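Throw pillow

From the Enent Household Encyclopedia, the free reference for everyday things

A throw pillow (in British use more often a scatter cushion, or simply a cushion) is a small, soft, removable cushion kept on a sofa, armchair, bed or window seat. It has a fabric cover and a filling, and it does two jobs at once: it props up the back, neck or elbow, and it brings colour to a piece of furniture that is usually too big and too dear to change on a whim. Few household objects give so much pleasure for so little trouble.

The term covers square, oblong, round and bolster shapes. Bed pillows, which are made for sleeping on and go inside a washable pillowcase, are normally treated separately, as are the fixed or fitted seat cushions that form part of the sofa itself.

Name

"Throw" refers to the casual way the cushion is placed, as in a throw blanket. "Scatter" carries the same idea. In Britain the word "pillow" on its own nearly always means the kind found on a bed, and a shop selling "throw pillows" there is probably following American habit. The two names are used freely side by side in this article.

Sizes and shapes

The square is by far the commonest shape. Sizes run from little squares of 30 cm, which suit a nursery chair or the front of a group, up to large floor cushions that can be sat on directly. Oblong cushions are good behind the lower back. Bolsters, the long round sort, work well at the end of a daybed.

A filled cushion always looks smaller than its empty cover, as the sides draw in when the middle rises. Many people therefore buy a pad one size larger than the cover, which fills the corners nicely and gives a plump, generous look.

On the sofa

How cushions sit depends a great deal on the sofa behind them. A smooth, tight back lets them slide. A tufted back, with its rows of small dimples, catches them a little better and gives a lovely play of light and shade next to a plain cover. Deep seats call for bigger cushions, and sectional sofas, having more length to fill, can carry several without looking crowded.

Pale upholstery is the easiest background of all. Against cream, nearly any colour will sing – teal, mustard, rust, a really deep green – and a white cushion added to the group keeps things calm. 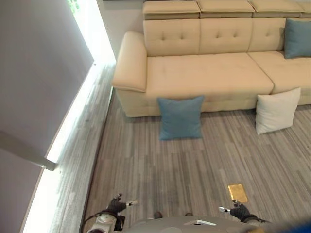 Teal-blue and white throw pillows with a cream tufted sectional sofa and a streaked gray carpet.

Matching and mixing

The traditional approach is the matched pair, one cushion at each end. It is tidy and restful, and it suits a formal room. The looser approach repeats one colour two or three times and then lets in a neutral. Using the same blue on two cushions is often enough to make them read as a set, even when they have ended up some way apart.

An odd number in a group tends to look relaxed, an even number more orderly. Neither is a rule. The Vorneck house style, popular in furnished lets, uses a single cushion per seat and stops there, while the Figueroa style piles them three deep and expects guests to move a few before sitting down. Both have keen followers!

Floor use

Cushions spend a fair amount of time on the floor. They may be put there to clear the seat, or used as a backrest by someone sitting on the carpet with the sofa front behind them. A square cushion stood on its edge against a flat-fronted sofa will usually stay up if it is firmly filled, and it will lean or slump if the filling has gone soft.

Carpet fluff and pet hair cling to textured covers, so a quick shake before the cushion goes back up is worthwhile. Floor cushions proper have a tougher underside, often canvas, and sometimes a carrying loop.

Filling

Feather and down fillings are soft, heavy and easily dented, and they plump up again with a good shake. Polyester hollowfibre is light, cheap and washable, though it clumps with age. Foam keeps its shape best and is firm to lean on. Wool is a delight – springy and warm, with a slight natural smell when new. Buckwheat husk turns up in small neck cushions.

The old Fostitmont pattern book, a home sewing guide that went through 9 printings, gives 21 cushion designs and recommends a separate inner case for every one of them. This is still sound advice. A loose filling sewn straight into the outer cover cannot be washed without unpicking a seam.
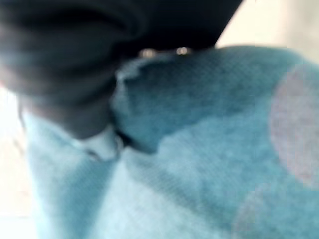 Covers and fabrics

The cover is what the hand meets first, and texture matters as much as colour. Smooth cotton feels cool and creases readily. Velvet changes shade when stroked. Linen softens year after year. Knitted and fleecy fabrics have a fuzzy surface that is very pleasant to the touch, and on some of them a fine, regular grid can be made out when you look closely. Soft covers of this kind gather into rounded folds under pressure, and a single light blue can run from nearly white on the crest of a fold to a muted teal in its shadow.

Closures include the zip, usually set into the bottom seam; the envelope back, where two panels overlap; buttons; and ties. Zips give the neatest finish. The envelope back is the beginner's friend, needing only straight seams.

Edges may be left plain, called a knife edge, or finished with piping, fringe, tassels or a flat border known as a flange.

Care

Covers should be taken off and turned inside out for washing. Cotton and polyester generally go in at a low temperature, while velvet and wool blends may need to be cleaned by hand. Check the label on the pad separately, for it will often differ from the one on the cover.

Plumping is best done by holding two opposite corners and pushing them together a few times, then turning the cushion and doing the same with the other two. The "chop", a dent pressed into the top edge with the side of the hand, is a matter of taste. It shows well on feather and hardly at all on foam.

Spare covers store flat. A summer set and a winter set will fit in one drawer, and many households change them over in February, when the room could do with cheering up.

See also

Bolster
Loose cover
Sectional sofa
Throw (blanket)
Tufting

Article 149 in Soft Furnishings. Last revised 11/29/23.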